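**Call for Participants: Gripper Comparison Study, Rernley Laboratory, Plevdale**

Posted 2018-12-30

Rernley Laboratory invites experienced robot operators to take part in a comparison of 2 grippers, the Festusov and the Paiva, on household furniture.
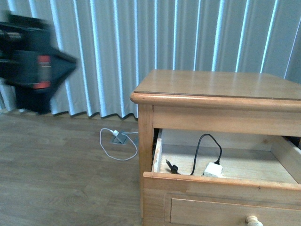
Participants will operate the arm by remote control in a furnished test room. Tasks center on small items and storage, such as a power adapter and its black cord in the open drawer of a nightstand. Each operator completes 20 trials with each gripper.

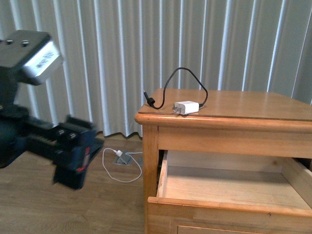
Sessions last 4 hours, including training on the controller. Operators are asked to rate grip, reach, and ease of control after every trial. The laboratory recorded 1,049 trials through October, and the new sessions will extend that record.

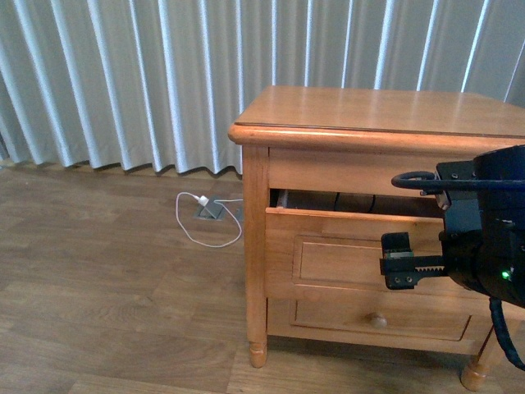

Applicants must be 18 or older and have prior experience with a robot arm of any make. Travel costs within Plevdale will be repaid.
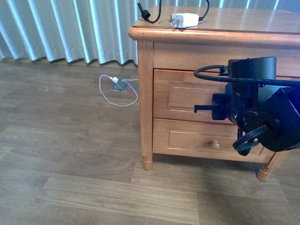 ## How to Apply

Send a one-page summary of experience to the Rernley Laboratory study office in Plevdale. Please state which controllers you have used. Selected applicants will receive a consent form and a proposed session time by mail.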